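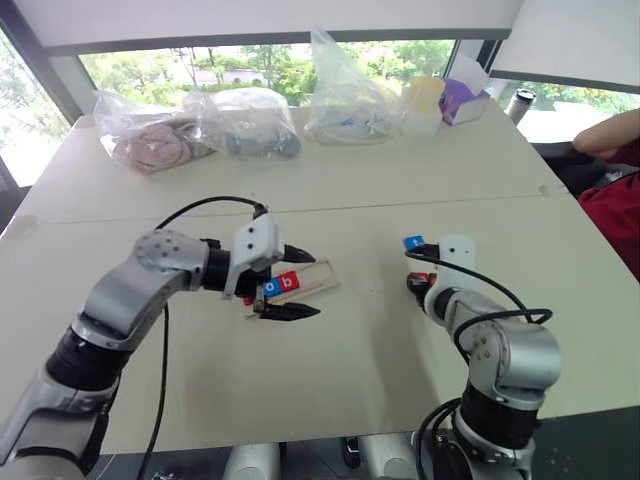
Week 6 handout – What a two-arm cell really costs

Okay, budgets! I asked you to bring a quote for a tabletop cell, and nearly all of you priced two arms and stopped there. Lalit Nigam's sheet was the only one with a line for spare gripper fingers (187 a set from Starnow, and you'll want more than one set).

Let's use the letter-block task for our numbers, as it's cheap to run and hard on grippers. 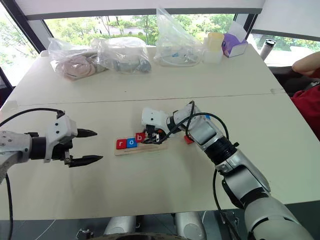
Fig. 2. Letter blocks on the wooden board, both arms at the table.

My rule is 20 percent on top of the arm price for cables, mounts and spares. Umesh thinks that's high – he hasn't paid for a rush order yet.

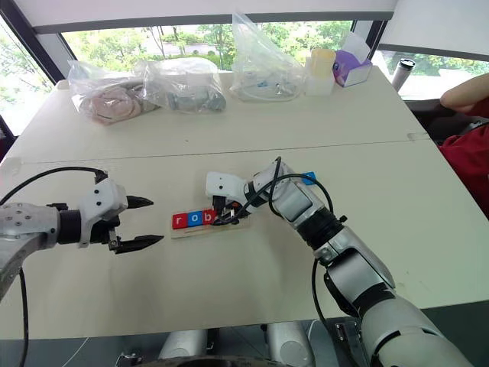

For next time

Redo your sheet with a ceiling of 2,000 for everything except the arms. Put lead times in their own column, and get a second quote from Orker or Astberg. Bring it on paper please, my laptop hates the projector.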